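Notes on Next Year's Equipment Budget
Monday, September 14, 2026

The equipment request for the Tadberg workroom is due at the end of the month, and I have spent the better part of two weekends on it. I set out my reasoning here partly for my own records and partly for readers who have written to ask how a small group arrives at its figures.

The present request covers 2 arms, 4 sets of gripper fingers, replacement pads and a modest reserve for cables and mounts. It does not cover a new table. Several colleagues have asked for one, and I remain of the opinion that the existing tables will serve for another year. A marked surface is a cosmetic matter, and the money is better spent on parts that wear.

Pads are the item I underestimated last time. In the May plan I treated them as part of the original purchase and gave them no line of their own. That was an error. Pads and fingers are handled every working day, they are knocked against fixtures, and they are exchanged whenever a task calls for a different shape. They should be budgeted in the same manner as printer paper, with a fixed sum each quarter and a shelf where the spares are kept.
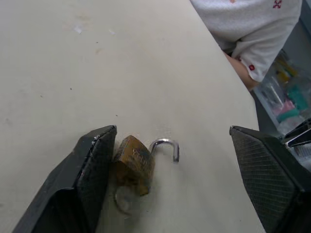

The second question is the choice of task objects. I have argued for some time that these should be ordinary household and hardware items, bought secondhand where possible. Small metal objects with a moving part are of particular value to us. They are heavy for their size, they do not lie flat, and they present a different outline each time they are set down. A drawer of such items costs very little, and I have assigned the line $303 for the full year. Storage bins are included in that sum.

I received quotations for the arms from two suppliers. Dronport offers the lower price per unit but charges separately for the wrist camera mount, the finger adapters and delivery. Irkevberg quotes a single figure with the mount included, and its service terms are easier to read. When all of the extras are added to the Dronport quotation, the difference between the two offers comes to less than I had expected. I have recommended Irkevberg on the strength of the service terms – a stopped arm costs us more in lost sessions than we would save on the invoice.

There is also the matter of Stockdale, where the group keeps a smaller room. I have been asked whether one of the arms should go there. My recommendation is that both remain at Tadberg through the first half of the year. Dividing the equipment would require a second stock of spares, and the reserve stands at $1000, which will not support two sites.

Operator time does not appear in the request, as it is paid from a separate account. I mention it because it governs everything else. An arm without a trained person beside it produces nothing we can use, and I would ask that the hours be confirmed before the purchase order is signed.

I have left the line for lighting blank for the present. The older lamps were moved over the summer, and I have yet to receive the supplier's price for matching brackets. I will post the revised table when it arrives.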